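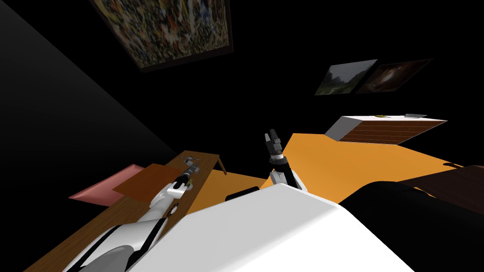

**部署双臂机器人后，原岗位人员的工作内容有哪些变化？**

重复性的取放和归位由机器人承担，原岗位人员转为负责任务设定、异常处置和结果复核。班次长度与岗位编制维持原状。

# Drostlow 在 Kaltora 物品整理中心启用双臂自动化工位

Drostlow 宣布，位于 Kaltora 的物品整理中心已完成首期双臂自动化工位的验收，并于三月转入日常运行。项目由 Drostlow 负责整体集成，Grultetti 提供任务调度软件，Akgül 承担仿真建模与现场调试。

该中心为短租公寓和小型展陈空间提供物品整理、分类和复位服务，作业对象包括桌面小件、垫类用品和搁架陈设。启用前，上述工序全部由人工完成，员工需在桌面与搁架之间反复弯腰、伸臂和转身。中心的内部工时记录显示，取放与归位占整理岗位工时的比例最高，也是肩部和腰部不适报告最集中的环节。

## 系统构成与运行方式

工位采用双臂构型，左右臂可分别执行任务，也可协同搬移同一物件。所有新任务须先在仿真环境中通过验证，再下发至现场设备。仿真场景按房间布局建立，包含桌面、搁架和墙面陈设，用于检查机械臂的可达范围、夹爪接近角度以及与家具之间的间距。

首期任务库共收录 248 项任务。每项任务在下发前须完成 400 次仿真运行，期间物件的位置和朝向随机变化。出现碰撞或超出关节限位的任务退回修改，修改后重新计数。现场试运行阶段累计执行 3,000 个取放循环，全部循环均留存日志，供调试人员与班组共同查阅。

Grultetti 的调度软件按班次生成任务队列。物件识别置信度低于设定阈值时，机械臂停止动作并退回待机位置，由当班人员确认后继续。当班人员可随时暂停队列，暂停权限不分岗位级别。

## 岗位调整

整理岗位更名为“工位操作员”，职责分为三部分：班前核对任务队列与物件清单；运行中处理系统提交的确认请求；班后抽查归位结果，并对错误类型进行标注。标注数据每周汇总一次，用于修订任务参数。

易碎品、柔软织物以及客户指定人工处理的物件仍由员工整理。中心在作业单上增设“人工”标记，带有该标记的物件不进入自动队列。

为配合调整，中心安排了合计 800 学时的培训，内容涵盖安全区划分、急停与复位、仿真结果判读和日志填写。培训计入工作时间，通过考核的员工按新岗位等级计薪。未选择转岗的员工可留在人工整理组，原有薪级保留。

试运行期间，员工反馈主要集中在两点：确认请求在班次前半段过于密集，以及提示音与中心原有设备的提示音相近。Akgül 据此调整了识别阈值，Grultetti 将低优先级请求改为合并推送，并更换了提示音。夜班的请求分布仍不均匀，相关参数将在下一版本中修订。

## 后续安排

二期工程计划于九月开始，内容包括增加搁架高位归位任务，以及扩充仿真环境中的家具类型。二期任务清单由工位操作员提报，经 Drostlow 评估后排期。高位任务上线前，中心将重新测定安全区边界并更新地面标识。

**关于 Drostlow**

Drostlow 从事服务场所自动化系统的集成与维护，业务涵盖工位设计、设备安装、人员培训和运行支持。

**媒体联络**

Drostlow 新闻事务部，工作日 9:00 至 17:00 受理问询。技术参数表可向该部门书面申请。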